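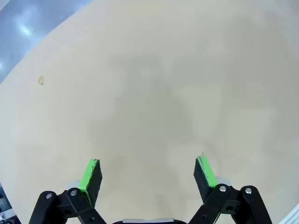 Fig. 1. Fingers fully open over the bench. Note the green pads.

Fendalside Robotics Club – Handout 10: Gripping soft things

Welcome back! Cloth is great fun because it never sits the same way twice. Before you run the Ferkico script, open the fingers fully and check both pads for wear. Write the pad condition in the Homa log, page 19.

Next comes the towel. Work in pairs, one at the keyboard and one handling the cloth, then swap – everybody gets a go! 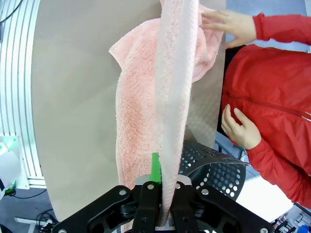 Fig. 2. Pink towel in the jaws, partner's hand still on the cloth.

For next time: sketch two other ways to grip a towel and bring them to Ham lab, room 119.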